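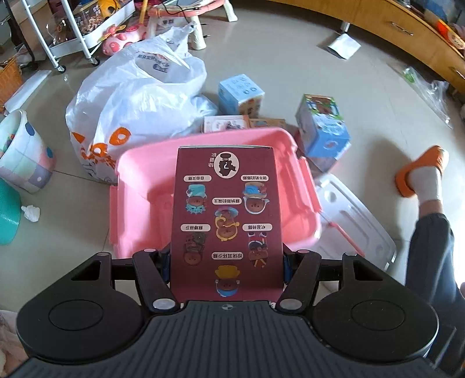 Grip-state estimator, thin flat objects

May, morning session, started 8:00

Picking up from the last entry. The estimator we have takes finger opening width and wrist-view frames and gives one of three states: open, closing, holding. It does well on boxes and bottles. On cards and other thin stock it flips between closing and holding for long stretches, and the segmenter downstream then chops one grasp into four or five short ones. The maroon card with the bear characters is the reference object for this entry. Thin, upright between the fingers, printed face toward the lens, and the print is upside down in the view, so any appearance feature that leans on upright text gets no help.

Cause, as far as I can tell: the width channel. With a card between the fingers the measured opening is nearly the same as fully closed with nothing in between. The width threshold in the Promden config was set on thick objects and never revisited. The vision branch has the evidence, but the fusion step weights width too strongly whenever width is near zero.

Changes made on the branch

1. Fusion weight for width now falls off linearly below the old threshold. Below the lower bound the vision branch decides alone.

2. Hold state needs 8 consecutive frames of agreement before it is declared. It was 3. Release still needs 3. Asymmetric on purpose, a late hold costs less than a false one.

3. Vision crop moved up. The old crop took in a lot of the grip plate and the two round pads, and those look the same in every frame. New crop starts just under the fingertips and runs up past the top of a held card.

4. Mask for the fixed parts of the tool regenerated. The old mask missed the outer arms, and the silver rivets were showing up as stable corner features. The tracker liked them far too much.

Item 4 mattered more than expected. With the rivets unmasked the tracker keeps a set of points with zero image motion, and the motion-agreement test reads those as "object is rigid with the gripper". So an empty gripper with unmasked rivets scores as holding. I reran with only the mask change and most of the false holds went away before the fusion change was even switched on. Should have been split into separate commits. Will do that before merge.

Test set

200 clips, all thin objects, pulled with the Clurkley query tool. Labels are hand-made, start and end of contact only, no intermediate states. Labels on thin objects are soft by a few frames either way, you can argue about the moment of contact on almost any of them. Scoring tolerance set to 8 frames to match the new hold window.

Results, first pass

Old config: 318 hold segments over the set. There should be one per clip.
Mask only: better, still some splitting on long carries.
Mask plus fusion plus window: no splits left in the first 100 clips. Second 100 not yet reviewed by eye, so no total here.

I am not writing down a final number until the second half is checked. The automatic count looks fine, but it looked fine last time too and the errors were all merges, which the count does not show.

Background clutter

Worth a note. Home floors are hard on the segmentation branch. Behind the reference card there is a pink storage box, its hue is not far enough from maroon for the color prior to do any work, and the bottom of the card mask leaks into the box on a fair share of frames. The translucent lid on the tile is a separate problem, the depth-from-motion estimate on it is junk. Turned the color prior off for this set. Edge term alone gives a cleaner boundary, slower by a small margin. Leave it off unless someone has an argument for it.

Printed figures are a plus for tracking. Lots of corners, well spread over the card. Plain white cards will be the harder case and there are too few in the set. Request more from the Okden pool.

Person in view: the leg at the right of the reference view is picked up by the dynamic-region filter as it should be, and points on it are dropped before the pose step. No change there.

Open items

– Latency. The 8-frame window delays the hold flag. Fine for offline segmentation, not fine for the live overlay. Ekwueme replay tool reads the same config, so give it a separate key or it will pick up the new value silently.

– Width sensor zero. There may be drift between sessions. If zero moves, the linear falloff moves with it. Log the zero at session start and store it in the clip header.

– Fabric. Bags and soft packets change shape in the grip, so the motion-agreement test will probably fail on them in the other direction (holding reads as slipping). Not tested.

– Unit test for the mask: render it over an empty-gripper clip, assert no tracked points on the tool after the first few frames. Ten lines at most. Write it before touching anything else.

Branch pushed, not merged. Config diff is in the branch notes. Next entry: second 100 clips, merges first.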